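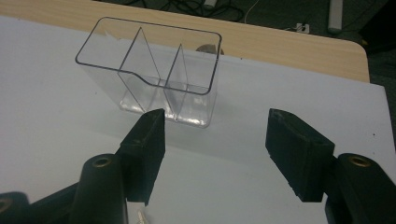
One respondent objected that filing fees had little bearing on the choice between a patent and a trade secret, and that disclosure of training methods was the real cost.

Papers > Innovation Policy > Section 3

Search Browse Authors Contact

3. Disclosure in machine learning patents

We coded 818 applications from the Nokarum register by claim type. Applications that listed only a model structure were kept apart from those that also described training data.
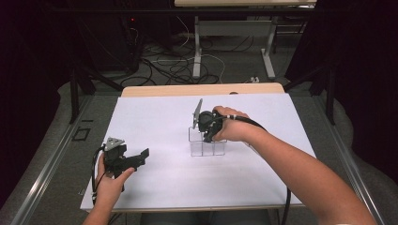 The second group was smaller and took longer to examine. Two coders read each application, and disagreements were settled by a third reading. Over 6 percent could not be placed in either group and were dropped.

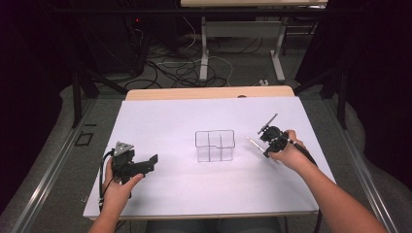

Fee reductions for small firms, introduced in April, fall outside the sample period. Their effect on filing rates is therefore not estimated. Renewal data were available for three years only.

Figure 2. Transparent pen held upright in a gripper.
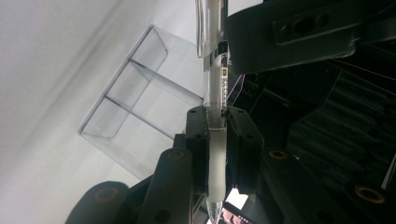

Claim length was used as a control in all models. It is a weak measure of scope, and the estimates should be read with that limit in mind.

Related papers
Examination delay in the Nokarum register
Trade secrets and small software firms: the Ciritz survey
Licensing terms for shared training data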